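Testden Municipal Council

Testden Municipal Council is the elected body that governs the town of Testden and the surrounding parishes of Charpentier and Steltari. It has 19 members, chosen from four wards for terms of five years. The council sets the local property levy, approves planning applications, maintains minor roads and public buildings, and appoints the town clerk.

History

The council was formed by the merger of two older bodies, the Testden Town Board and the Charpentier Rural District. Both had faced falling revenue, and the rural district had left several seats vacant for lack of candidates. The merger was opposed in Charpentier, where residents feared that road repairs outside the town would be neglected. As a concession, the founding charter reserved four seats for the Charpentier ward regardless of its population. The provision remains in force and has been challenged twice without success.

Steltari was added to the municipality later, following a boundary review. Its residents had until then voted in the neighboring district of Cesulus, with which the council still shares a refuse contract and a cemetery.

Elections

Members are elected by the single transferable vote. Ballots are counted by hand in the assembly room of the Town House, and recounts may be requested by any candidate who is eliminated by a margin smaller than the number of spoiled ballots. The most closely contested race in the council's history took place in the Steltari ward, where Margaux Poulain won the final seat with 1,249 votes against 1,173 for the sitting member. A recount confirmed the result.

Vacancies that arise during a term are filled by co-option. The party of the departing member makes a nomination, which must be approved by a majority of those present. When an independent member leaves office, the seat is offered to a substitute named on a list filed before the election.
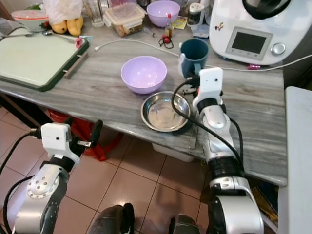

This page was last edited on 05/03/2022.

Mayor and deputy mayor

The mayor is elected by the members at the annual meeting and serves for one year. The office is largely ceremonial, although the mayor chairs full meetings and holds a casting vote. The deputy mayor is elected at the same meeting and may not belong to the same ward as the mayor. Poulain served as deputy mayor before being elected mayor on the second ballot. Her term was marked by a dispute over the levy, which the council had voted to freeze against the advice of the town clerk. The budget was rejected at its first reading and passed in January, after funding for the Charpentier library was restored.

Powers and finance

Revenue comes from the property levy, parking charges, rents and an annual grant from the national government. The council may borrow for capital works with the consent of the minister responsible for local government. A petition bearing the signatures of 1,000 registered voters obliges the council to debate a matter at its next full meeting, but does not bind it to any decision. Petitions have been used to raise the closure of the Steltari ferry landing and the route of the Cesulus bypass.

Education, policing and main roads are outside the council's authority. Members nevertheless hold two seats on the regional transport board, and these are filled by vote after each general election of the council.

Meetings

Full meetings are held monthly except in August and are open to the public. Minutes are kept by the town clerk and published once they have been approved at the following meeting. Members may speak twice on any motion, and the proposer has a right of reply.

See also

Cesulus District Council
Charpentier Rural District
Steltari ward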